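Skeptics wanted: paid raters and one part-time lab assistant for a robot grasping study

Ekholm Lab, manipulation group
Posted Wed 14 December

We are looking for people who don't believe our results yet. Applicants who already think robot learning is solved are welcome too, but they will probably enjoy the work less.

The Okunach project asks a dull question that we think matters. When a paper reports that a learned policy picks objects out of a bin, how much of that number belongs to the policy, and how much belongs to the way the bin was set up and the attempts were scored? In September we reran one of our own earlier results with a fresh person doing the setup between attempts. The success rate fell by 15 points. Same arm, same software. We have several explanations and don't fully trust any of them.

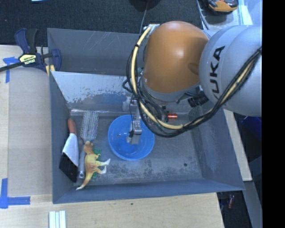 Household items and toys are harder to score than they sound. Does it count as a grasp if the object slips back before it clears the wall? If the gripper gets hold of the wrong thing and carries it well? Two of us argued over a single clip for most of an afternoon, and the scoring sheet we wrote afterward has already been revised twice. So we want outside eyes, and we want them before we publish anything.

Raters (paid, remote)
You will watch short clips and score each one using our sheet. Each rater gets 100 clips, split over 4 sessions. You won't be told which method produced which clip, and we would ask you not to guess. Some clips repeat, so that we can check whether you agree with yourself. No engineering background needed. Raters who have worked on the Zolano benchmark can't take part, as they have seen too much of the material.

Lab assistant (part time, on site, Marquez Building)
You will lay out objects between attempts from printed cards, write down what happened, and stop the run when something looks wrong. This is repetitive. A full block is 36 attempts and you will do more than one in a day. We need someone who writes "gripper closed on nothing" when the gripper closed on nothing, including on days when the rest of us were hoping for something else. Safety training around the arm comes first and is paid at the normal rate.

What we can't offer: a robot that tidies kitchens, authorship for ratings alone, or any promise that the study will find an effect. If the drop turns out to be noise – and it might – we will report that.

To apply, send a short note through the lab's contact form with "Okunach rater" or "Okunach assistant" in the subject line. Skip the cover letter. Tell us about one published number, in any field, that you doubted, and what you would have checked.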